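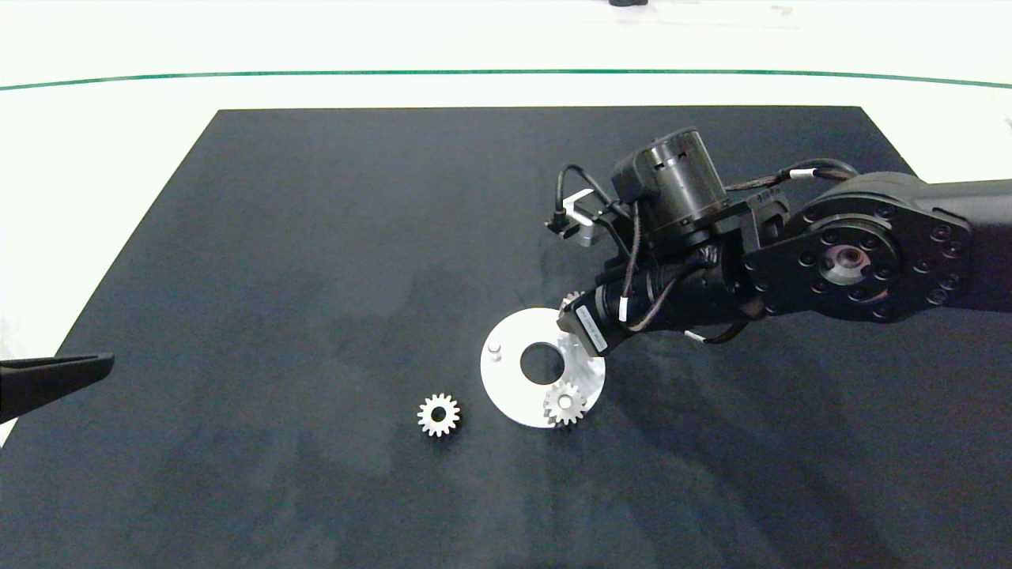

Hafiz Ngui me contestó al primer borrador de esta guía que le faltaba lo principal: «Pones cómo se arranca la célula, pero no quién la para cuando yo estoy en la otra nave». Tenía razón, así que he reescrito la sección entera y ahora empieza por ahí.

4. Puesta en marcha del puesto de engranajes (célula Koketti)

4.1 Antes de arrancar

1. Mira el tablón y busca quién es el responsable de parada del turno. Si la casilla está vacía, no se arranca y punto. Antes montábamos a mano y cada cual paraba cuando quería; con el brazo hace falta un nombre escrito.
2. Pasa un paño seco por el tapete. Las rozaduras no importan, las virutas sí.
3. Coloca el plato blanco sobre el tapete y deja los engranajes tumbados, con el agujero hacia arriba. Uno puede quedarse fuera del plato, el programa lo va a buscar igual.
4. Repasa los cables de la muñeca. Si alguno se ha soltado de la brida, avisa a Cordeiro (yo no los toco, y tú tampoco deberías).

PRECAUCIÓN: no metas la mano debajo de la pinza con el brazo habilitado, aunque lleve un rato quieto. Quieto no quiere decir parado.

4.2 Primer ciclo

5. Elige el programa 2 en la pantalla y baja la velocidad a 200. El 369 es el de pruebas de Prerklow, déjalo en paz.
6. Lanza un ciclo y quédate mirándolo hasta el final — ya sé que aburre, yo también me iba a por café.
7. Comprueba a mano que el engranaje gira en su sitio. Este paso lo peleamos bastante en la reunión y al final se quedó: la última palabra sobre la pieza la tiene quien está en el puesto.
8. Si todo va bien, sube la velocidad y apunta la hora en la hoja.

NOTA: la revisión de la pinza toca cada 4000 ciclos. El aviso sale en amarillo y se quita solo al registrar la revisión, no le des a «omitir».

4.3 Lo que cambia en tu turno

Ya no montas todas las piezas: preparas, vigilas y repasas las que el brazo rechaza. A mí me costó un par de semanas acostumbrarme, sobre todo a no adelantarme. Las muñecas me duelen menos, eso sí, pero acabo con la vista más cansada, y por eso pedimos rotar con el puesto de embalaje a media mañana. La rotación está en la hoja de Amora, pestaña «Turnos». Si te toca domingo, la llamada de avería va al móvil de guardia y no al mío, por favor.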